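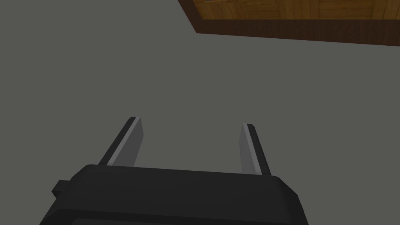 Tuesday, wrist view in the sim, planner not speaking to me

Picked up where Tsz-kin left off with the Culcombe scene. State of play this morning: the arm loads, the gripper loads, the wrist view renders, and the approach planner returns NO_VALID_START before it has so much as thought about moving. It is very quick about it. If we were paid by the refusal we'd be rich.

The wrist view at the start pose is mostly floor. Fingers open, table up in the top right corner and a long way off, nothing to grasp anywhere. That start pose came over from the Bradthorpe config, where the table sits square in front of the base, and whoever ported it (me, in January, according to the commit log, which I have asked to keep its opinions to itself) moved the table and left the pose alone.

So two questions for the day. Why does the planner call the start state invalid when the arm is out over bare floor? And why does perception, given a view like that, report a target at 0.94 confidence?

Planner first

Turned on the collision printout. It's a self-collision, between the left finger and the gripper housing. On screen the fingers look perfectly happy, a wide gap and nobody leaning on anybody. But the planner doesn't look at what I look at. It uses the collision meshes, and Pernov (our mesh simplifier, for anyone reading this who has been spared it) had wrapped the housing in one convex hull. The hull takes in the little tab on the left flank, and to get round that tab it puffs out over everything nearby, including the foot of the left finger. The visual mesh is left alone, so it all looks fine while the planner believes the gripper is permanently biting itself.

Things tried:

Disabling the finger/housing pair in the collision matrix. Works at once. Took it out again. Tsz-kin did exactly this on the old gripper and we spent a week wondering why the sim was content to close the fingers through the body.

Shrinking the hull by 3 mm. Clears the fully open pose, fails again as soon as the fingers come in a bit. A worse bug than the one I started with, as it waits until you've gone for tea.

Splitting the housing into separate hulls, with the tab as its own small box. Clean over the full finger travel, open to shut and back. Planning time went up by 14 ms per query, which I can live with. Kept this one. The split is done by hand in the gripper file for now, with a comment telling Pernov to keep its hands off. Whether Pernov reads comments is a matter for another day.

Planner now accepts the start pose and produces a path. The path goes to where perception says the target is, and that brings us on to the second problem.

Perception

Chien says there is a block at the far end of the view, 0.94, every frame, unwavering. I have had colleagues with less conviction. There is no block. What it has drawn its mask round is the corner of the table: the honey-coloured top with its grid of panels, plus a bit of the dark edge band.

I can see how it got there. The training set is 3186 rendered views, and I went back through the generator settings to see what was in them. All of them have a target in view. Not one empty. It has never in its short life been shown a floor and asked to say "no, nothing there, thanks", so when it gets a floor it picks the most block-like thing going. Here that's a warm brown thing with a sharp corner on flat gray. I might have picked it too.

(Grey. I have been reading config keys all day.)

Hoi-yan came over and asked whether the depth channel didn't rule it out, a tabletop being rather larger than a block. Good question. The size check exists. It compares the mask's extent in metres against the block's limits, and only a narrow strip of the table top is in view, so the visible part may well be slipping under the limit. I haven't measured it, so that stays a guess. Her suggestion is to reject any mask that touches the image border until the arm has moved and had a second look. Cheap, and it would have caught this. Her other suggestion was to point the camera at the table. Also cheap.

Did both:

Border rule added in the target filter. A mask touching the border is now marked "partial" and can't be sent to the planner as a grasp goal. With the old start pose Chien still shouts 0.94 and the filter now ignores it, so the arm stays where it is. First time today I've been pleased to see nothing happen.

New start pose in the Culcombe config, base joint swung round towards the table. Not tuned. I've kept the old pose under the name floor_stare, as it makes a decent negative test and I'd rather it earned its keep.

Not done

Empty views for the training set. Hoi-yan wants 10 per cent of the renders with no target. I'd go higher, but it's her render queue. She also wants the floor texture varied, and having stared at that flat floor since nine I won't argue.

The size check itself. The border rule hides the problem without fixing it. Someone should log the extents at floor_stare before we forget what the problem was.

Same hull trouble is probably sitting in the Bradthorpe gripper file, same simplifier, same tab. Bradthorpe plans without complaint, and I'd like to know why before I touch it. Tsz-kin, was the pair ever switched back on over there? Please say yes.

Planner seed is still fixed in the test script. Left it fixed. Nightly run starts at seven with both start poses in it, logs go in the usual folder.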